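What Happens on an Open Day at a Robot Workshop

If you have never been inside a place where robots are built and taught, an open day is a good way to start. This page explains what visitors see at the Lekota open day, what each part is for, and what the words mean. It is written for readers from age 8 up. Adults may read it too.

Lekota is a workshop with 11 rooms. Visitors go through four of them. The rest stay closed because people are working in them or because the machines there are too heavy to be near.

Room one: the parts of a robot

The tour starts at a table with a robot arm taken apart. The arm is called Zarnero. It has six joints. A joint is a place where something bends or turns. Your elbow is a joint that bends. Your wrist is more complicated, and so is Zarnero's.

Inside each joint is a motor. A motor turns electricity into movement. Next to the motor is an encoder — a small part that measures how far the joint has turned. Without the encoder, the arm could move but the computer would have no good way to tell where the arm had ended up.

Visitors may turn one joint by hand. It feels stiff. The stiffness comes from the gears, which make the motor slower but stronger.

Room two: the gripper

A gripper is the part of the robot that holds things. Zarnero's gripper has 2 fingers. They move toward each other and away from each other, and they do nothing else. A human hand can do much more. It can roll a pencil, button a shirt, or feel that a cup is starting to slip.

Two fingers are enough for many jobs. In this room the gripper picks up a sponge, a wooden block and an egg made of rubber. The sponge is easy. The block is easy if it is lined up straight. The egg is difficult, and it is dropped often. Jacobus Sithole, who runs this part of the tour, lets it drop and then shows the numbers on the computer so that visitors can see when the grip became too weak.

Room three: learning by copying

There are two common ways to tell a robot what to do. The first is to write instructions, one step at a time. Open the fingers. Go down. Close the fingers. Go up. This works well when everything is always in the same spot.

The second way is to show it. A person does the job while a camera records. The computer then looks at many recordings and works out what they have in common. Each recording is called a demonstration.

One demonstration is not enough. Suppose you learned to pick up a cup from only one example, and the cup was on the left. You might always reach left, even if the cup had been moved. For this reason the workshop records the same job again and again with small changes. The cup is turned. The light is changed. The person stands somewhere else. The wipe-down project, named Tirninum, used 968 demonstrations in its first version. The next version will use up to 4,000.

The camera can be held in the hand, on a tool with a gripper at the end. It moves wherever the person's hand moves. Its lens is very wide, so it takes in a lot of the room at once, and straight things look bent. A wall may curve. A door may lean. The computer can be taught to allow for this, in the same way that you know a straw in a glass of water has not been broken.
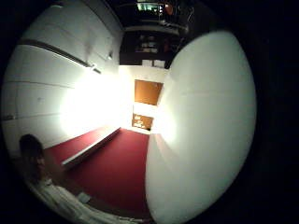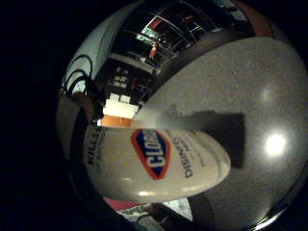 Room four: the test

In the last room, the robot tries the job by itself. The people in the room stand behind a yellow line and do not help. A try is marked as a pass or a fail. There is no mark for "almost."

A fail is written down with a note about what went wrong. The most useful notes are short and exact. "Closed fingers too early" is a good note. "Did badly" is a poor one, as it gives the team nothing to fix.

There is a red button on the wall. Pressing it stops the arm at once. Every robot arm in the workshop has a button like this, and the staff test the buttons before visitors come in.

Words to know

Joint: a place where a robot bends or turns.
Motor: a part that turns electricity into movement.
Encoder: a part that measures how far something has turned.
Gripper: the part that holds things.
Demonstration: a recording of a person doing a job, used to teach a robot.

Try it at home

Put on a pair of thick mittens. Use only your thumb and the mitten part, so that you have two "fingers." Pick up a sponge, a spoon and a coin. Write down pass or fail for each one, with a short note. Then turn the objects to face another way and do it again.

The next open day is Feb 12, 2019. Groups meet at the Prelell Street door. Closed shoes are required, and long hair must be tied back before entering room one.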